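家藏资料 > 保存与整理 > 纸质品与照片

旧信件、账簿和照片的家庭保存：操作要点

十月
Nonmont 藏品护理组

适用范围：二十世纪中叶以前的家书、流水账、地契抄件、学校作业本、明信片、黑白照片及底片。羊皮纸、油画、漆器不在内。
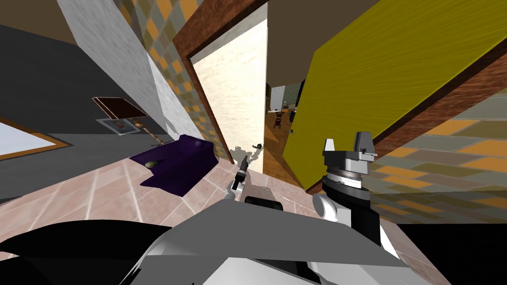
一、动手之前

先看，后碰。把箱子或抽屉原样打开，记录每层的先后顺序再取出。许多家庭文件的次序本身带有信息：夹在账簿某一页的收据，往往与那一页的账目有关，抽出后单独归类，这层关系就丢失了。需要分开存放时，在两处各放一张铅笔写的纸条，注明原来的位置。

工作台面要大于展开后的最大一件。台面擦净、完全干燥，铺一张白色无酸纸。白纸便于发现掉落的碎屑和虫粪。饮料、墨水笔、印泥、胶带、回形针一律移到另一张桌子上。书写只用铅笔，硬度选HB或更软，笔尖不要削得太锐。

手的处理：纸张用洗净擦干的裸手翻动，不戴棉手套。棉手套减弱指尖触感，纤维还会钩住纸边的裂口。照片和底片的情况相反，指纹中的油脂会在乳剂面留下蚀痕，应戴无粉丁腈手套。护手霜在操作前不要使用。

发现活霉（绒毛状、可沾染、有潮味）时，停止操作，把该件装入纸袋，外面再套一只封口袋，与其他物品隔开，然后按第五节处理。

二、干式清洁

家庭条件下只做干式清洁。水、酒精、面包屑、橡皮泥类的黏性胶都不用。面包屑会在纸纤维里留下油脂和养分，招虫。

工具：
- 软羊毛刷一把，宽扁，毛长，只用于纸面
- 小号软刷一把，用于书沟和装订线
- 硫化橡胶清洁海绵，裁成小块
- 手动吹气球。罐装压缩气体会喷出冷凝液，不用
- 骨刀或竹制起子，边缘打磨圆滑

刷灰时一手压住纸张中部，从中心向外单方向刷，到纸边时刷子抬起。来回刷会把灰压进纤维，也容易掀起已有的裂口。刷完一面，换一张垫纸再翻面。

橡胶海绵只用于表面浮灰较重而纸质仍结实的部位，轻按后提起，不作涂擦。海绵一面发黑即换新面，各面用完后裁去，不水洗重复使用。铅笔字迹、炭笔、粉彩、手工着色处绕开，留出2毫米的间隔。铅笔批注常常是后来的读者或家人所加，擦掉之后无法恢复。

装订的账簿逐页刷太慢，可先清理书口：合拢书册，用手夹紧，刷子从书脊一侧向外走。书口灰不除，每翻一次都会落进内页。

三、金属件、胶带与捆绳

生锈的大头针、回形针和订书钉是常见的损伤源。锈迹会穿透数层纸。

取回形针：在针与纸之间垫一小片聚酯薄膜，正反两面都垫，压住长的一边，把短的一边轻轻撬开，再平移退出。沿纸面直接拉出会连锈带纸一起撕下。取订书钉：从背面把两脚扳直，翻到正面再提起，不用普通起钉器。取大头针：锈粘住时，先用起子在针身下方一点点松动，松动之后顺原方向退回。

取下后，如果几页纸确需固定在一起，用一张对折的无酸纸把它们包住，纸夹不再上。针孔本身不修补。

旧透明胶带不要揭。载体已经脱落、只剩黄色胶痕的，也不要刮。胶痕仍有黏性时，在上面盖一片硅油纸，防止与邻页粘连，并在清单中注明。新的裂口同样不用胶带，包括标称“档案级”的压敏胶带；把裂口两侧对齐，放进聚酯薄膜夹套即可，夹套两边焊封或折合，另外两边敞开。

橡皮筋一概去除。已经熔粘在纸上的，剪断两侧，粘住的部分保留原位。捆扎改用100%棉质的未漂白扁带，宽度以不勒出印痕为准，结打在侧面，不压在文件正面。原有的棉绳或火漆封绳有断代价值，单独装袋，与文件同号。

四、折叠与卷曲

折了几十年的信件，折痕处纤维已经断裂一部分。每多展开一次，断裂就多一点。因此展开一次之后应保持平放，不再折回。

操作：室内空气过干时暂停，纸张发脆时展开会沿折线断开。湿度合适时，将信放在无酸纸上，沿最外层的折线缓慢打开，每打开一层停一停，用手掌或小布袋压住。全部展开后，上下各覆一张吸水纸，再加一块平板，板上均匀加轻重物。压平时间大约7天，中间不揭看。重物宁轻勿重，压花信纸、凸印纹章、火漆都会被压坏，这类文件只平放，不加压。

不要使用熨斗、蒸汽、喷壶。铁胆墨水遇潮会向周围迁移，字迹边缘出现褐色晕圈后不可逆。铁胆墨水的识别：色泽由黑转褐，笔画重处纸背透色，严重时笔画处已有细小裂纹或缺损。有裂纹的页面直接装夹套，不做任何清洁。

卷成筒的地图和族谱图，若展开时明显回弹或发出脆响，就按卷存放：外面裹无酸纸，套在直径较大的无酸纸筒外侧，再包一层。塞进细筒里面的做法会把两端磨毛，取出时也容易撕裂。

五、霉与虫

霉有活动期和休眠期之分。休眠霉为干粉状，颜色灰、绿或黑，不再扩散，但孢子仍在。清除霉粉需在室外背风处或抽气条件下操作，佩戴合格的颗粒物防护口罩、护目镜和手套，衣物随后单独清洗。刷下的粉末落在湿纸巾上，包起丢弃。有哮喘、过敏或免疫力低下者不要做此项。

活霉先要干燥。把物件移到通风、干燥、避光处，立起或隔页垫吸水纸，吸水纸每次受潮即换。不晒太阳，不用吹风机。待绒毛状霉体转为干粉后，再按休眠霉处理。面积较大或涉及整箱的，交给专业纸张修复人员。

虫害先确认种类。书虱细小，靠霉和淀粉糊为食，出现即说明湿度偏高，降湿后会减少。衣鱼啃食纸面，留下不规则的薄损。蛀孔周围有新鲜粉末的，可能是木蛀虫类幼虫，需检查书架和箱体本身。樟脑丸和喷雾杀虫剂不与纸张、照片同放，其挥发物会使部分塑料软化，对照片也有影响。

粘虫板放在墙角和门边，板上写放置月份，定期查看并记录虫的种类和位置。粘虫板的用途是监测，不指望它除虫。

六、照片与底片

照片不放进自粘式相册。已经在自粘页上的，如果能轻松滑出，就取出换入聚酯袋；粘牢的，整页剪下或整页保留，不用牙线硬割，也不加热。旧式黑卡纸相册应整册保存，白墨水写的说明、角贴位置、空缺处的残胶都属于相册内容。拆散之前，至少逐页拍照留底。

照片背面标注用软铅笔，写在靠边处，照片面朝下放在光滑硬面上，用力要轻。涂塑相纸写不上铅笔，改写在外套的纸袋上，先写字，后装片。不用圆珠笔，压痕会在正面显出来。

35毫米底片裁成条的，装入聚丙烯或聚酯底片页；仍为整卷的，不要自行剪开，先松松卷起放入无酸小盒。底片的乳剂面较哑，片基面较亮，装袋时乳剂面背向封缝。

片基有醋酸气味，说明已开始水解。此类底片与其他底片、照片分箱，用纸质封套，不密封，尽早扫描。更早的硝酸片基有燃烧危险，常见特征是边缘印有相应的英文字样、片基发黄发黏、气味刺鼻。怀疑为硝酸片的，不堆叠、不加热、不扔进垃圾桶，不自行邮寄，放在阴凉处，联系当地消防部门或专业档案机构。

七、盒、袋与纸

选盒看三项：材料不含木质素，带碱性缓冲，盒体能承住内容物重量而不变形。Mathias 翻盖盒的中号规格适合平放信件，短边可放倒，取件时不必从上方抠取，这一点比上掀盖方便；缺点是盖舌偏长，装得太满时会顶住最上一层。装盒以手能平伸进去为限。装得过松也不行，文件在盒内滑动会磨角，空隙用揉皱的无酸纸填满。

缓冲纸用于普通纸张。蓝晒图、彩色照片、丝织品、羊毛类附件改用无缓冲的中性纸，碱性会使蓝晒图褪色。

塑料只用三种：聚酯、聚丙烯、聚乙烯，均须无涂层。有刺鼻气味、手感发黏或偏软的透明袋多为聚氯乙烯，换掉。松散颜料的画稿和粉彩不装塑料袋，静电会吸走颜料。

报纸剪报单独成夹。新闻纸酸性高，与信件相邻会在对方页面上留下褐色印痕。剪报内容有用而原件已发脆的，复印到无酸纸上，复印件放回原处，原件另存。

八、放在哪里

不放阁楼，不放地下室，不靠外墙，不放在暖气、壁炉、热水管附近。老房子的外墙内侧容易结露，书柜背板与墙面之间要留空气层。最下一层搁板高出地面，以防漏水。

室内湿度要稳。短时间内的大幅升降比略高或略低的恒定值伤害更大，纸张反复吸放水分，夹层和胶合处首先开裂。Prolance 记录仪可以放在柜内，连续记录一个采暖季后再决定要不要买除湿机。读数只看一次没有意义，读曲线。记录仪不要放在搁板前沿或柜门缝处，那里测到的是房间的空气。

干燥剂小包在密闭盒内会使局部过干，且饱和后继续留置无作用。用则定期更换，并在盒外写更换月份；做不到就不放。

光照造成的褪色会累积。要挂墙的，挂复制件，原件入盒。坚持挂原件时，选没有直射日光的内墙，玻璃与画心之间用卡纸窗隔开，背板换成无酸板，旧的木背板拆下前先看有无标签和笔迹，有则拍照并保留。

九、编号与清单

编号写在夹套和盒上，原件上不写，确需写时用软铅笔写在背面右下角。编号一旦给出不再改动，后来增补的顺延，撤出的留空号。

清单每件一行，栏目如下：
- 编号
- 类型（信、账、照片、图）
- 原有题名，照抄，包括错字
- 自拟题名，加方括号
- 年代，推定的加问号
- 来源与经手人
- 原位置
- 状况
- 存放盒号

来源一栏不要写“祖传”了事。哪一支亲属、何时从哪处房子移来、中间是否经过拍卖或寄存，知道多少写多少，不知道的写“不详”。涉及海外产业、种植园、航运、雇工名册的账目，尤其要把人名、地名按原样抄录，旧译名和现行地名并列，旧称不替换。原文中今天看来有侮辱性的称呼，题名照录并加引号，自拟题名用中性词，两者不混写。

口述内容另起文件，写明讲述的月份和讲述人与物主的关系，不与文件上写明的内容合并。两者有出入时都保留。

十、扫描

扫描在清洁和压平之后进行。装订本不摊平硬压，用两块泡沫楔形垫托住两侧，从上方拍摄。自动进纸式扫描仪不用于任何原件。

正反两面都扫，空白背面也扫，水印、邮戳、透印常在背面。每批首张附色卡和比例尺。主文件存无压缩的TIFF，浏览用另出JPEG，不在主文件上裁切、调色。文件名与清单编号一致，后缀区分正反面，不用汉字和空格。

副本至少放在两种介质上，其中一份不在同一处房子里。每年打开抽查，换介质时整批核对校验值。

十一、送修或移交前

送修前自行拍摄全貌和破损处，写明哪些现象是原有的，哪些在搬动后出现。要求对方提供书面处理方案，列明所用胶料和是否可逆，同意之后再动工。过塑、整体托裱、漂白三项，未经说明不接受。

向地方档案室移交或寄存，先发清单，不要先送箱子。Cotness 档案室只在上午接收整箱材料，需预约，虫霉未处理的不收。移交与寄存的权利归属不同，协议里要写明版权、复制、查阅限制和撤回条件。信中提到仍在世者的，列出相应编号，商定封存年限后再签字。

运输时盒子平放，盒与盒之间填实，不放后备箱过夜。到达后不要立即开箱，等盒内外温度接近再打开，避免表面结露。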